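Kingi fingers on two arms, one month of use

I bought two pairs of the tapered Kingi fingers in September, 84 each. Our task is to pick up bunched sports clothes.
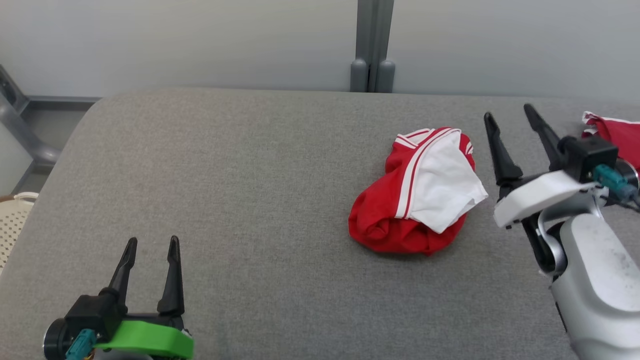 Grip on cloth

A thin hem is where I like them most. The points go well under the fabric.
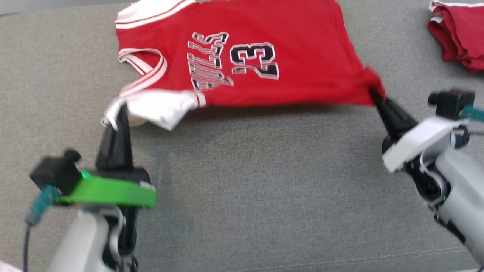

Selma Živković writes: mine slipped on mesh until I lowered the closing speed. Did you change it?

Yes, to 26 in the controller. The wrist camera sees both fingers, and I find this very useful.
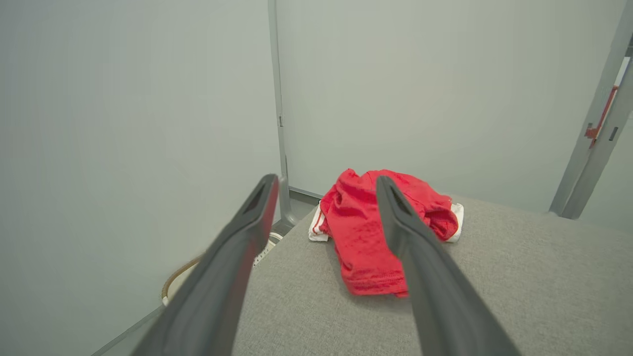

Wrist camera view, fingers open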